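Keys went missing from Stokville the way umbrellas do. Slowly, then all at once. For a town of 1,000 people it had a lot of doors nobody could open by last October.

I grew up two streets from the old Landau bakery. Back door never locked, front key under a brick. Everyone knew the brick. The bakery is a dentist now and the brick is gone, and so is most of that way of living.

What's left is spare keys. Who holds yours? I put that to 104 households for this piece, mostly on doorsteps, mostly in the rain. Eighty had a spare with somebody outside the house. Neighbor, sister, the woman who feeds the cat. The rest had a drawer. A drawer is no use when you're on the wrong side of the door – ask anyone on Lekota Street.

The people who never lose a key all said the same dull thing. Hang it up. Same spot, every night, before the coat comes off. Hooks by the door, plain ones, one key to a hook. No bowls. Bowls fill up with batterys and coins.

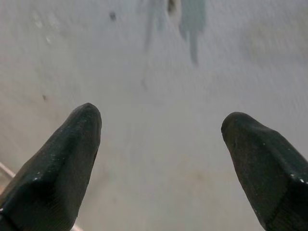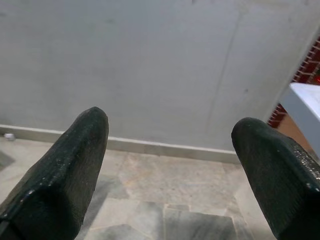
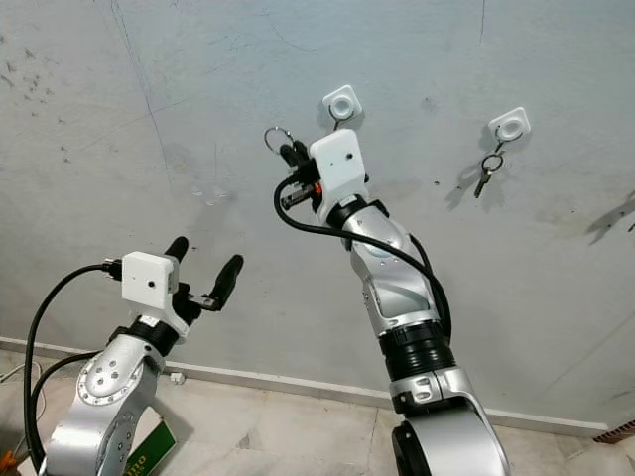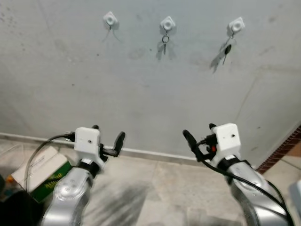
## What the locksmiths say

Jutmont, next town over, still has a proper key shop. Narrow place, smells of oil, closes for lunch whenever it likes. They cut house keys while you wait and won't touch anything with a chip in it.

Their advice, scribbled down fast at the counter:

- Cut a spare from the original. A copy of a copy sticks.
- Never put your address on the tag. A color is enough.
- Try the new one in the door the same day, with the door open.
- Moved in lately? Change the cylinder. You have no idea who has one.

That last one bothered me all the way home. We'd been in our house 3 years and hadn't changed a thing. Old owners, their kids, thier plumber – anyone could've walked in.

So I bought a cylinder. Took an hour, most of it hunting for the screwdriver. The spare went across the road that evening, and theirs came back to us in an envelope.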